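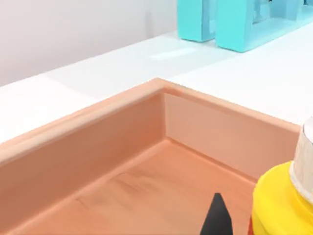 Section 4: Getting your name down to speak at a public hearing

Right, you've got your Waletti account and you've picked your area, so now we come to the bit most people bought the guide for. I've used Waletti for every hearing at the Camenzind assembly for a few years now, and I still get caught out by step 5, so do read that one twice!

Have these to hand before you start: the bill number, your postcode, and a rough idea of which side you're on (there is a "neutral" box, and it's perfectly fine to tick it).

1. Sign in and press Hearings on the left. You'll get a list in date order. If it's blank, the assembly is probably in recess - it usually is until September.

2. Find your bill. Searching by number works far better than searching by title, as titles get changed in amendment and the search box only knows the old one. I once spent most of a lunch hour looking for a bus fares bill that had been renamed after a road.

3. Press Request to speak. A form opens in a new tab. If nothing happens, your browser is blocking it, so allow pop-ups for Waletti and press again.

4. Pick For, Against or Neutral. You can change this later, right up until the clerk closes the list.

5. Type your summary. The box takes 1000 characters, spaces included, and it does not warn you when you go over. It just chops off the end. Write it somewhere else first, check the length, then paste it in.

Caution: your summary and your full name go on the public record as soon as you press Send. Your postcode doesn't, but anything you type in the box does, so leave out your address, your phone number and your children's names.

6. Choose In person or By video. The Roratach room has 80 public seats and they go quickly for anything that's been in the papers. Choosing In person puts you on the speakers' list, but it doesn't save you a chair.

7. Press Send and wait for the green tick. An email follows with your slot number in it. Mine normally turns up within 10 minutes.

Note: slot numbers are an order, with no times attached. At the big Tuesday hearing on clinic funding there were 575 names down, and I was still sitting in the corridor at half past nine in the evening with a flask and a very flat cushion. Bring something to eat.

8. If you want to hand in a longer written statement, go back to the bill page and press Add document. PDF only, I'm afraid. Morenike Nnaji tested this part for me and found that scanned pages go through all right if you save them in black and white, but colour scans tend to stall.

Changing your mind

Open My requests, find the bill and press Withdraw. Your name comes off the speakers' list straight away, though your summary stays on the record with "withdrawn" next to it. To get the summary itself taken down you have to write to the clerk's office, and Severin Eder's letter at the back of this guide is a good one to copy.

If you use Flulley for your calendar, tick Send to Flulley before you close the page. It adds the hearing date and moves it if the hearing moves. Section 5 covers alerts.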